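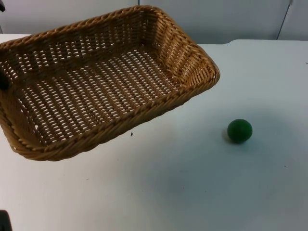
Home | Reviews | Methods | Kits | Contact

I've been living with the Mellberg training recipe for a while now, and I like it way more than I thought I would! It's a method for teaching a two-arm setup simple pick and place jobs, and the trick is that you train on short corrections (a person steps in, fixes the bad reach, lets go) on top of a small pile of full demos. Hafþór Bech wrote it up last October and I finally got to it.

My task was about as plain as they come: green ball, wicker basket, white table, put the ball in the basket. I gave it 300 full demos and 168 corrections, and then ran the trained policy overnight on 5 different starting layouts. With demos only, it kept dropping the ball on the rim. With the corrections mixed in it got over the rim nearly every time, and it even went back for a ball that rolled off, which made me yell out loud.

Gripes? The setup notes are thin, and the config file fought me for two evenings (thank you Ozan Oral for the fix on the forum). It also gets confused when I turn the basket a lot. Open weave seems harder for it than my solid Rurkberg bin, though I only tried the two so don't quote me.

Would I use it again? Yep, already started on a cup task. Four stars from me, and five if they ever fix those notes.

Recent reviews
Dradik wrist mount, six months in
Amaral teleop gloves
Cheap table lights for camera work
Rurkberg bins, small and large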